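4. Materials and procedure

4.1 The machines

The study used desktop towers handed over by two sources — the Correa branch library, which was clearing out its reading room, and a small accountancy office that had moved to laptops. Fifteen towers in all. Most were plain office machines, nothing fancy, with the memory and drives pulled before we got them. Sorting and first cleaning was done in September by Nidia Urrego at the Lurkau repair workshop, who also wrote the intake sheets.

Each tower was laid flat, side panel off, and given a sheet with four headings: board, memory, power supply, cabling. We didn't record the case itself beyond make and obvious dents. In hindsight we should have. A bent rear edge changes how easily the supply comes out, and we had to go back and add a line for it later on.

Board first. The sheet asks for socket lever position, whether the retention bracket is whole, state of the capacitors (tops flat or domed), slots filled or empty, latches present. Drive ports were checked for broken tongues, which is the commonest fault in machines that have had discs swapped by somebody in a rush. Then the small front panel leads, which are the ones people forget. 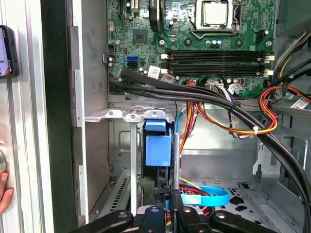 Memory latches gave more trouble than expected. A latch which looks fine may still not hold, and the only test is to seat a known good module and pull gently. Boards that failed on one slot were kept in the set, boards that failed on all of them were moved to parts. We did not try to fix slots. Board labels were copied out by hand where they could be read, otherwise left blank on the sheet.

Cable bundles were left as found. This matters for the timings in section 5. Some towers had been tied up neatly by whoever built them, others had everything stuffed in the drive bay, and undoing a factory tie takes time that has nothing to do with the part you're after. Ties were only cut when the bundle could not be moved aside by hand. Cut ties were counted on the sheet and replaced with the same size.

4.2 Power supplies

Supplies were treated as their own item. They fail more often than boards in our earlier log, they are heavy for their size, and they're the part most worth passing on if sound. The earlier log (Flimero workshop, 291 entries, kept on paper and typed up by us) has the supply down as the first suspect in a dead machine more often than anything else. First suspect is not the same as cause, of course. The log rarely says what the cause was.

No supply was opened at any point. Checks were outside only: label, rating, vents, fan, leads. Then a load test on the bench away from the case. 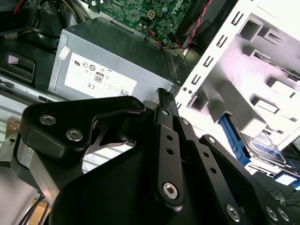 Labels were transcribed in full where legible. Rating, maker, any efficiency mark, safety marks. We had meant to use the efficiency mark as a sorting key but dropped the idea, too many of the older units carry none and we'd have ended up with one big pile and one tiny one. Rating alone did the job well enough. Where a label was torn or covered by a refurbisher's sticker the unit went down as "unrated" and was tested at the lowest load only.

Vents got a soft brush and a short go with the hand blower, fan held still so it doesn't spin up. Dust went in the general waste, not weighed. An earlier draft of the method had us weigh it — too fiddly, and the numbers meant nothing.

Scuffs on the housing were noted but not scored. They come from sliding the unit in and out past the case edge, mostly, and we found no use for them in the analysis. Dents were another matter. Any dent deep enough to touch the fan guard meant the unit was set aside.

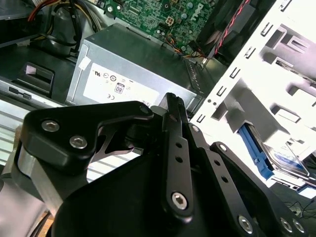
Figure 3. Power supply unit in an open desktop tower.

Removal followed the same order each time. Mains lead off and left off for 10 minutes. Board connector, then processor connector, then drives. Rear screws last, one hand under the unit so that it doesn't drop on the board. Refitting was the reverse, with the rear screws started by finger before any driver was used. Two of the older cases needed the supply tilted to clear a cross bar, this is marked on their sheets.

4.3 Connectors

The main power connector was the sticking point, quite literally. The clip stiffens with age and the usual habit of rocking the plug side to side puts strain on the board around it. We asked for a straight pull, clip pressed fully, fingers on the plug housing and never on the wires. Where a plug would not come with a straight pull the attempt was stopped and written down as "held". Seven plugs were held on first attempt (7 of 15 towers) and all were freed on a later one, after the clip had been worked a few times.

Wire colours were checked against the pinout card before anything was plugged back. One adapter lead from the Cotix spares box had two wires swapped and was thrown out. It had not been used on any tower in the set but had been sitting in that box a good while, so we went through the rest of the box as well. Nothing else wrong.

Plugs were looked at for browning round the pins. Any browning at all, the lead was retired, and if the lead was fixed to the supply then the whole supply went too. This is stricter than the workshop's own rule and it cost us two otherwise decent units. Intake closed on October 2, 2021 and no machines were added after that date.
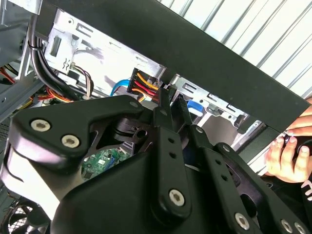 4.4 Recording and limits

Sheets were filled in by pencil at the bench and typed up the same day. Where pencil and typed copy disagreed we went with the pencil. Times were taken with a kitchen timer, to the nearest quarter minute, started when the first connector was touched and stopped when the part was on the mat. Pauses to find a driver were left in. Pauses for anything else, taken out and noted in the margin.

The set is small and comes from two owners only, so the faults are likely to run together — same room, same dust, same person swapping the drives. We make no claim for home machines, or for small form cases where the supply sits under the drive cage. Sheets are availble on request from the workshop, along with the typed log, though the handwriting in the early pages has beaten us in a few places and those entries are marked as unread.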